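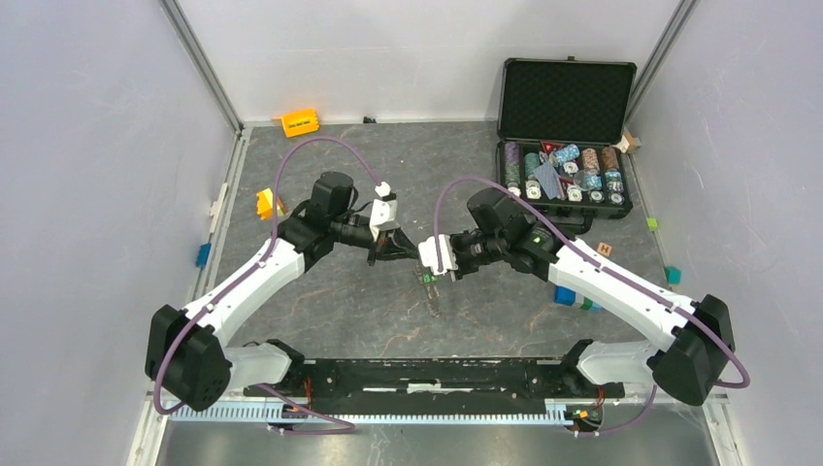 *Figura 1. Maletín rígido de fichas de póquer, abierto, y bloques de juguete sobre la superficie de trabajo.*

# Unidad 7. Maletines de fichas y piezas sueltas: revisión, recuento y guarda

**Curso de gestión de fondos lúdicos. Ludoteca Drullbridge**
Responsable de la unidad: Natsumi Uchida
Revisión del texto: Lucinda Alcantara
Versión de 10/09/2020

## 7.1. Objeto de la unidad

La presente unidad regula el tratamiento de dos clases de material que en el catálogo de la ludoteca figuran por separado y que en la práctica coinciden a menudo sobre la misma superficie: los juegos guardados en maletín con alojamientos propios (fichas, naipes, dados) y las piezas sueltas de construcción. El alumnado deberá ser capaz de revisar ambos tipos de material, registrar su estado y devolverlos a su ubicación sin mezclar los lotes.

Se da por conocida la nomenclatura de la unidad anterior. Quienes no la hubieran cursado encontrarán las definiciones en el glosario preparado por Akihiko Oshima, disponible en la secretaría del curso.

## 7.2. El maletín como contenedor

Un maletín de fichas consta, a efectos de inventario, de tres elementos: la tapa, la base y los cierres. Cada uno recibe una línea propia en la hoja de revisión.

**Tapa.** En el maletín de la Figura 1, la tapa lleva un forro de espuma negra en relieve, del tipo conocido como «caja de huevos». La función habitual de este forro es presionar el contenido cuando el maletín está cerrado e impedir que las fichas salten de sus filas. La espuma envejece: pierde elasticidad, se desmenuza y deja residuo sobre las piezas. Se comprobará pasando un paño blanco y seco por la superficie, sin frotar.

**Base.** Aloja las fichas en filas y suele reservar un espacio para los naipes. En el ejemplar de la figura la baraja se encuentra hacia el centro de la bandeja. Esta disposición debe anotarse, puesto que otros modelos sitúan los naipes en un extremo y el personal que repone el material no siempre conoce la diferencia.

**Cierres.** Se abrirán y cerrarán al menos una vez durante la revisión. Un cierre que exija fuerza se hará constar como defecto leve; uno que no retenga la tapa, como defecto grave, y el maletín quedará retirado del préstamo.

## 7.3. Clasificación de las fichas

Las fichas se clasifican primero por color de fondo y después por dibujo. El orden inverso produce errores frecuentes, en particular con los modelos de dos colores. En el maletín que sirve de referencia aparecen fichas moradas, turquesa, blancas, azules, marrones y otras con motivo rojo y blanco; estas últimas se registran siempre como grupo aparte, aunque compartan valor con alguna de las lisas.

El procedimiento es el siguiente:

1. Despejar una zona de la mesa suficiente para extender una fila completa.
2. Retirar una sola fila cada vez y apilarla por colores.
3. Contar cada pila dos veces y anotar ambos resultados, aunque coincidan.
4. Devolver la fila a su alojamiento antes de retirar la siguiente.
5. Contar los naipes y separar los que presenten dobleces o marcas en el reverso.

La cifra obtenida se coteja con la ficha de alta. Como referencia, el lote Piltik, con el que se trabajará en la sesión práctica, consta de 2000 fichas distribuidas en varios maletines; en la última revisión completa, realizada en mayo, se dieron de baja 27 por rotura o decoloración. Las bajas se consignan por color. No se admiten totales sin desglose.

## 7.4. Condiciones de la superficie

La mesa de revisión debe ser lisa, estable y de un tono que no se confunda con el de las piezas. Las superficies con veteado resultan aceptables, si bien los objetos pequeños y oscuros se distinguen peor sobre ellas y conviene reforzar la iluminación lateral.

El maletín se colocará abierto en una esquina posterior, con la tapa levantada, de forma que quede libre la parte central.

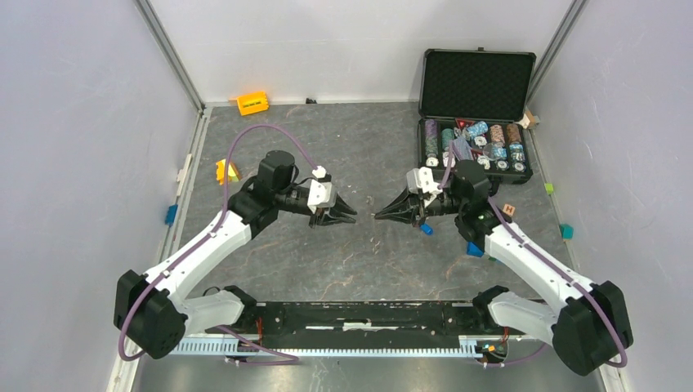 La apertura de la tapa merece una observación. Las bisagras de muchos maletines no tienen tope y la tapa, por su propio peso, puede vencerse hacia atrás o cerrarse sobre las manos. Conviene, por tanto, elegir un emplazamiento en el que la tapa se mantenga erguida durante todo el recuento, y no desplazar el maletín mientras permanezca abierto. Si fuera imprescindible moverlo, se cerrará antes con ambos pestillos.

## 7.5. Bloques y otras piezas sueltas

Los bloques de juguete se recogen antes de iniciar el recuento de fichas o después de concluirlo, nunca durante este. Su destino es el recipiente que indique la etiqueta del lote. A falta de etiqueta, se empleará una bolsa transparente con el código provisional «Clerel» seguido de las iniciales de quien revisa.

Se aplicarán los criterios siguientes:

- Las piezas se agrupan por material y tamaño; el color es un criterio secundario.
- Las piezas astilladas o con aristas vivas se apartan de inmediato.
- Todo objeto que no pertenezca a un juego catalogado se deposita en la bandeja de objetos ajenos y se describe en observaciones. Los componentes electrónicos se manipulan por los bordes y se guardan en bolsa individual.

## 7.6. Registro

La hoja de revisión (modelo 1029) se cumplimenta a tinta y en el mismo acto. Incluirá el código del lote, el estado de la tapa, la base y los cierres, los recuentos parciales, las bajas y la firma de dos personas. El original se entrega a Takeshi Tanabe, encargado del archivo Awwad; la copia acompaña al maletín, doblada bajo la tapa y sin adhesivo.

## 7.7. Trabajo para la sesión práctica

Cada pareja revisará un maletín y un lote de bloques, y entregará la hoja correspondiente al término de la sesión. Kane Rewi atenderá las dudas relativas al desglose por colores. Quienes detecten espuma deteriorada deberán comunicarlo antes de extraer la primera fila.

Lectura previa obligatoria: apartados 7.2 y 7.3 de este documento.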